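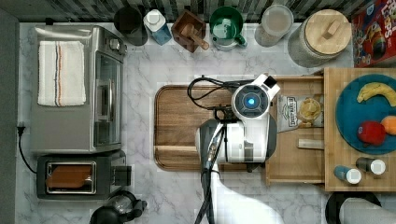
How to set up a breakfast counter that works every morning
By Sointu Savolainen
Posted April 16, 2023 in Kitchen / Small jobs

Skill level: easy
Time needed: one morning, plus a week of living with it
You will need: dish soap, a microfibre cloth, baking soda, a tape measure, masking tape, a soft pencil

A breakfast counter is one stretch of bench where everything for toast, cereal and a hot drink lives together. You stand in one spot and reach for things. The usual problem is that the stretch fills up with other jobs, and the toaster ends up shoved in a corner behind the mail.

I set mine up in February after we moved to Padstead, and I have changed it twice. The steps below are the version that stuck. They suit a straight run of counter with a wall behind it and an outlet at one end. If yours turns a corner, treat the corner as the end of the run.

Step 1. Clear everything off

Take it all off, including the things you think are staying. Put it on the table or the floor. Unplug the appliances first and let the toaster cool before you pick it up.

Turn the toaster over the sink or a garbage bag and shake it out. Pull the crumb tray if it has one. Do the same for the toaster oven, which collects more than you would expect under the lower element.

Step 2. Clean the surface properly

Marble and other soft stone should be washed with warm water and a small squirt of dish soap, then rinsed and dried. Do not use vinegar, lemon or any bathroom cleaner on it. Acid takes the polish off and leaves a dull patch that will not wipe away. Laminate will put up with nearly anything except a scouring pad.

For coffee rings on stone, mix baking soda with water to a thick paste, spread it on the mark, cover it with plastic wrap and leave it overnight. Wipe it off in the morning and rinse. Old rings may need two goes.

Do the backsplash while you are there. Grease settles along the bottom row of tile and holds dust.

Step 3. Find out where the power is

The outlet decides where the hot things go. Measure the cord on each appliance and mark on the counter with masking tape how far it reaches without pulling tight. Leave enough slack that the cord can lie flat on the bench. A cord should never hang over the front edge, and it should never run under the cutting board.

Check what else is on the circuit. A toaster oven and a kettle both draw a lot, and in many older kitchens they will trip the breaker if you run them together. Ours does. We boil the water first.

Do not plug heating appliances into a power bar or an extension cord. If the cord will not reach, move the appliance.

Step 4. Group the hot things at one end

Put the toaster oven, the toaster and the kettle together at the outlet end. Toaster ovens need air around them, so read the manual for the clearance. My old Truvatier wanted 12 centimetres at the back and sides and I have kept to that since. Turn the oven so its door opens over clear counter. You want somewhere to set a hot tray down straight away, and you do not want the door dropping onto the butter.

Keep the kettle nearest the front, where you can lift it without reaching over anything. Do not boil it under a cupboard. The steam swells the edge of the door, and I have a door in the laundry that shows what happens after a few years of that.

A folded towel can be stored on a toaster oven that is off and cold. Take it off before you turn the oven on. The top gets hot enough to scorch cotton.

Step 5. Put the board in the middle

The board is where the work happens, so it gets the best spot. Use the largest one that leaves you a hand's width on each side. Mine is a plain wooden board from Salminen, with rounded corners and a recess around the edge that catches most of the crumbs.

If it slides, lay a damp cloth under it while you cut and take the cloth out afterwards. Leaving wet fabric under wood on stone will stain one or both of them.

Oil the board every couple of months with food-grade mineral oil. Wipe it on, leave it for a few hours, wipe off what has not soaked in. Stand it on its edge to dry after washing.

Step 6. Line up the dry goods along the back

Everything that keeps at room temperature goes in a single row against the backsplash. One row only. Once you have two, the things at the back are lost, and you will buy another bag of oats.

Work out the order like this:

Things for hot drinks go closest to the kettle. Canister, mug, sugar.
Small items with a scoop or spoon go next, where either hand can reach.
Big jars and cereal boxes go at the far end. They are the tallest and get lifted down once.

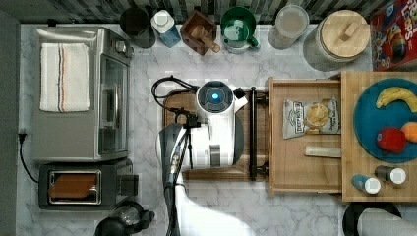

The back row, with the small containers on the left and the big jar and cereal at the far end.

A clear jar saves you opening it to see what is left. Choose one with a mouth wide enough for your hand or a measuring cup, and a lid you can get off with one hand. Wooden lids with a knob are good for this. Wipe them with a barely damp cloth and do not put them through the dishwasher, or they will warp and the seal will go.

An open wooden box is fine for something you use up quickly. For anything that goes stale or draws ants, use a proper lid.

Before you fill a jar, cut the best-before date off the packet and tape it underneath. Wash and dry the jar fully between fills. Topping up means the oldest flakes stay at the bottom for good.

Cereal can stay in its box if your household gets through it in a week. Fold the inner bag down and peg it.

Step 7. Empty one drawer

Pick the drawer closest to the board and take everything out of it. It is for snacks and overflow: chips, crackers, the second loaf, bread bag ties. Line it with a piece of shelf paper cut to size so you can lift out the crumbs.

Pull the drawer open and check that you can still stand at the board with it out. If it catches you on the hip, use the next one over. Wooden runners that stick can be rubbed with a plain candle. Metal ones need a wipe and a drop of light machine oil.

Step 8. Give the plates a home

Plates are the thing most people leave in the cupboard. It means a walk across the kitchen with toast in your hand. Put a tray at the opposite end from the toaster and keep the breakfast plates on it. The tray also marks the end of the breakfast counter, and other clutter tends to stop there.

A wooden tray is kinder to stone than a metal one. Stick felt pads underneath if it has feet.

Step 9. Try it for a week, then adjust

Make breakfast as you normally would and do not tidy as you go. Each time you reach for something that is not there, write it on a strip of tape and stick it to the backsplash. At the end of the week, move those items in. Anything on the counter you have not touched goes back to the cupboard.

We took off a fruit bowl and a Zedness bread bin with a roll top that jammed. Bread now goes in the drawer.

Keeping it going

Daily: wipe the board, brush crumbs off the stone, put lids back on.
Weekly: empty the toaster crumb tray, pull the back row forward and wipe behind it.
Monthly: descale the kettle if you have hard water. If you use vinegar for this, do it at the sink and well away from marble.

Common problems

The toaster leaves a brown mark on the stone. Usually it is crumbs and grease baked under the feet. Soap and warm water will take most of it. Lift the toaster when you clean instead of going around it.

Ants. Find what they are after before you put bait down. With us it was the sugar, in a container whose lid had a hairline crack.

There is not enough room. My run measures 134 centimetres from the toaster oven to the far side of the tray, and it is tight. On anything shorter, drop the toaster and use the oven for toast. It is slower but the result is much the same.

The board smells of onion. Rub it with coarse salt and rinse, or keep a second board for savoury cooking. The second board is less work.

Related pages
Sealing a stone benchtop
Fixing a drawer that will not close
How to oil wooden utensils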